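Ticket 481: Bread demo, open day, table 4
Opened by: Feven Fikre
Assigned to: Ibsa Shiferaw
Priority: High (was Low, then visitors arrived)
Status: Closed, with grumbling
Date opened: 22 May 2023

Summary
Pick-and-place demo stops partway through its cycle. Bread stays where it is. The people who came to see bread moved are getting restless.

Feven Fikre, 9:12
The Ganance open day starts at 10. Table 4 is the one by the entrance, so it's the first thing anybody sees. The job is one roll, one basket, and the arm puts the first in the second. It ran fine last night. This morning it goes out on the basket side, opens, and sits there. The panel says "waiting for target." The target is a bread roll and it is on the table. I can see it from the coffee machine.

Ibsa Shiferaw, 9:20
Which build are you on? And please tell me nobody moved the basket.

Feven Fikre, 9:24
Vaner 7, same as last night. The basket was moved. It was moved because the table was wiped. I have been told several times that the table was going to be wiped for the visitors, so I consider this a success for the cleaning plan.

Ibsa Shiferaw, 9:31
OK. Vaner keeps the basket position from the last setup, so if the basket gets turned, it thinks the drop zone is someplace else. That wouldn't explain the roll, though. Send me what the table camera sees when it stops.

Feven Fikre, 9:38
Stopped again, error 101 this time. Roll on the left, basket at an angle on the right, gripper over by the right end of the basket with its fingers apart. 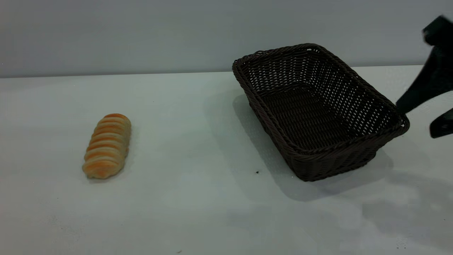 I hit pause and left everything where it was. Error 101 in the manual is "object list not valid." The manual's advice is to make the object list valid. I'd like to meet whoever wrote that and shake their hand slowly.

Ibsa Shiferaw, 9:45
That was me. Sorry.

What it means is that the detector found something and then refused to believe it. Open the object list and read me the line for the roll.

Feven Fikre, 9:49
Name: roll_plain. Confidence: low. Status: rejected.

Ibsa Shiferaw, 9:51
Is it a plain roll?

Feven Fikre, 9:52
It is not a plain roll. It has ridges all the way down it and it's striped orange and cream. If a plain roll went on vacation and came back with opinions, it would look like this.

Ibsa Shiferaw, 9:55
Then that's your first problem. The demo profile was set up for the plain one. Who changed the bread?

Robel Gebru, 9:58
I did. The plain roll looked sad. We've got a group coming from Dinsa at 10:30 and I wanted something with a bit of color in it. I didn't know the robot had a preference.

Ibsa Shiferaw, 10:02
It doesn't, it has a profile. Two things to do, in this order:

1. Park the arm all the way out of camera view. Don't just pause it.
2. Run a fresh scene capture with the roll and basket where you want them for the day, then label both. Call the roll something sensible.

The parking matters. If the gripper is near the basket during capture, Vaner draws one big box around both of them and decides the basket has grown. Dark gripper, dark basket. We've had that one before, at the Ekard visit, where it tried to put a pepper into its own wrist.

Feven Fikre, 10:09
Doors are open. I have an audience for this now. A man in a very nice jacket has asked me if it's thinking. I said yes.

Feven Fikre, 10:16
Arm parked. Took two tries because the park button on the panel is the gray one and the other gray one is also gray. Capture taken.
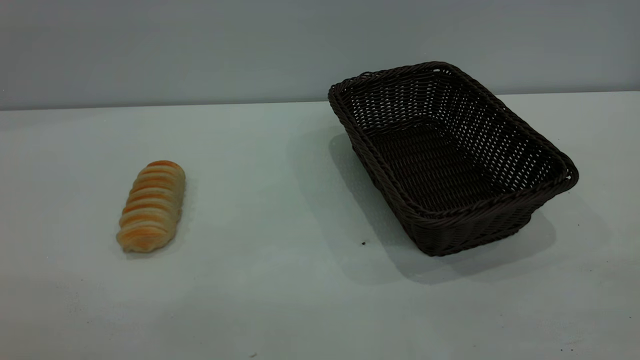
Reference capture, table 4, arm parked. Roll left, basket right.

Ibsa Shiferaw, 10:19
Good, I can work with that. Basket outline looks right. There's a dark speck on the table by the front corner of the basket. Did it get picked up as an object?

Feven Fikre, 10:21
Yes. It's been listed as "unknown_small," confidence high. So it was unsure about the roll and has complete faith in what may be a crumb.

Ibsa Shiferaw, 10:23
Delete that line and set the minimum size back to default. Somebody turned it all the way down.

Debashish Wickramasinghe, 10:26
Me, for the rice demo in the other room. I thought the settings were per table.

Ibsa Shiferaw, 10:27
They are now. I've just split them. Feven, reload the profile and run one cycle at half speed, please.

Feven Fikre, 10:34
Roll picked up, roll in basket, arm home. There was applause. It was more than I got for my degree.

Feven Fikre, 10:52
Three more cycles for the Dinsa group, all fine. One visitor wanted to know how long a person would take to do the same job. I changed the subject to the basket.

Yabsira Tefera, 11:05
I'm closing this as resolved. Cause: bread swapped without a new profile, basket turned after setup, minimum size shared with another table. Follow-ups:

- Robel to add the striped roll to the bread list before the afternoon session
- Ibsa to rewrite the manual entry for error 101
- Feven to tape basket corners on table 4
- Debashish to put the rice settings in their own profile and name it "rice"

Robel Gebru, 11:11
Is there a profile for croissants?

Yabsira Tefera, 11:12
Open a new ticket.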